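**Ciltholm, September 8, 2020** — A team at the Shiferaw lab has published a method for teaching two-armed robots household jobs without using a robot to record the lessons. People do the work themselves, holding a gripper in each hand. The recordings are then used to train a control program that runs on a pair of robot arms.

The report went up on the lab's site this morning, along with the processing code. It covers one task in detail: opening a lidded tissue box, putting in a fresh pack of tissues and closing it again. The team chose it because both hands have a job to do. One has to steady the box or hold the lid while the other works, and they trade roles partway through.

Most earlier work at the lab was done by remote control, with an operator moving a pair of input arms and the robot copying the motion. Valter Öberg, who leads the project, said that approach gave clean data but was slow and tiring. Operators couldn't feel the box through the controls and tended to stop before every contact. With the handheld grippers they feel the lid resist and carry on.

"We were recording hesitation and then teaching the robot to hesitate," Öberg said. "It took us a long time to see that in the data."

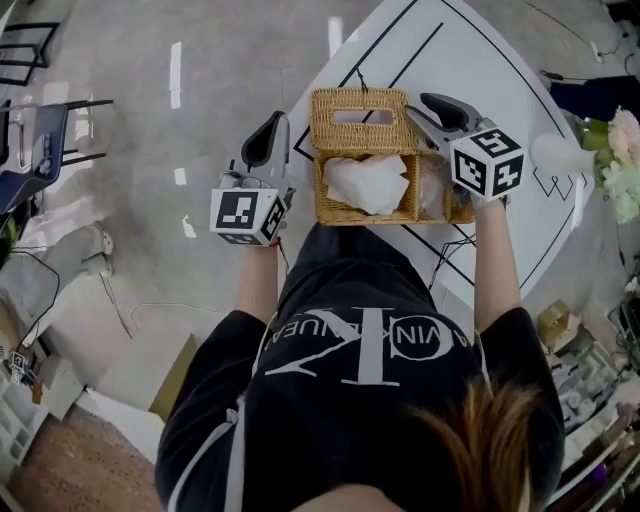 **Does the person recording need to know how to operate a robot?**

The work takes a short practice session and no robot experience. New people are shown how to hold and close the grippers, do the task a few times until they stop dropping things, and then begin recording. Most of the bad recordings in the report came from the first part of a person's first day.

The method depends on knowing where each gripper is at every moment. A cube with printed patterns is fixed to the top of each one, and software works out its position and angle from any camera that can see it. The grippers also carry cameras of their own, and those pictures are what the control program learns from. The cubes are used only to recover the motion.

When a cube is hidden for a short time, the software fills the gap from the movement before and after it. When the gap is too long, the recording is dropped. Arms crossing over the box were the usual cause, and the lab now asks people to keep their elbows low.

The team kept 600 recordings of the tissue box task, made in July by people on the lab's staff and several visitors. Of these, 500 were used for training. The rest were held back to check whether the program could predict motions it had not been shown.

The trained program then made 200 attempts on the robot arms. The box started in a different place each time, sometimes turned so that the lid opened away from the arms. According to the report, the robot finished the full task in more than half of the attempts. A program trained the same way on the older remote-control data finished fewer, and took longer when it did finish.

Opening the lid was the most reliable step. Most failures came later, when the tissue pack caught on the rim or slipped in the grip. Plastic wrapping made this worse. The fingers would close on a loose fold and lift the wrapping without the weight behind it, and the program often went on as if it had the pack.

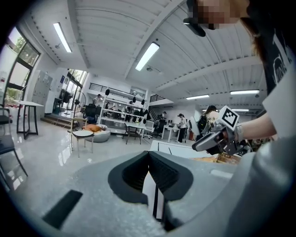
*Rhodri Parry*
*Staff writer, Doltari Robotics News*

The report is open about a second weak point. Position estimates from the cubes drift when the room light changes, and the error reached about 2 centimeters in the worst recordings. That is enough to miss the edge of a lid. The team corrected part of it by recording a short fixed movement at the start of each session and lining up the rest of the data against it. Sessions that skipped the fixed movement were left out of training.

Öberg said the correction was the least interesting part of the project and took the most time. A new version of the cube mount is being made, with a stiffer joint between cube and gripper. The old joint could work loose over a day of recording, and a small change in its angle looked to the software like a change in the hand.

Outside groups have started to try the approach. Zoden, which makes sorting equipment, has borrowed a set of grippers and plans to record its own staff packing mixed parts into trays. The company will use its own arms for the tests. Because the recordings describe the path of the grippers and say nothing about the joints of a particular robot, the same data should carry over to different arms — provided they can reach the same positions and are fitted with matching fingers. The report tests this on one model only.

There are limits the lab doesn't expect to fix soon. A person can lean, step sideways and reach around the far side of a box, and arms bolted to a table can't. Some recordings had to be thrown out for that reason even though the person had done the job well. The grippers don't measure how hard they squeeze either, so tasks that depend on a light touch are left for later work.

The next task on the lab's list is folding small towels. Recording has begun, but the team has not set a date for the results. The code released today handles the tissue box recordings only, and groups that want to use it with other grippers will need to enter their own measurements for the distance between the cube and the fingertips. Instructions are in the folder with the code.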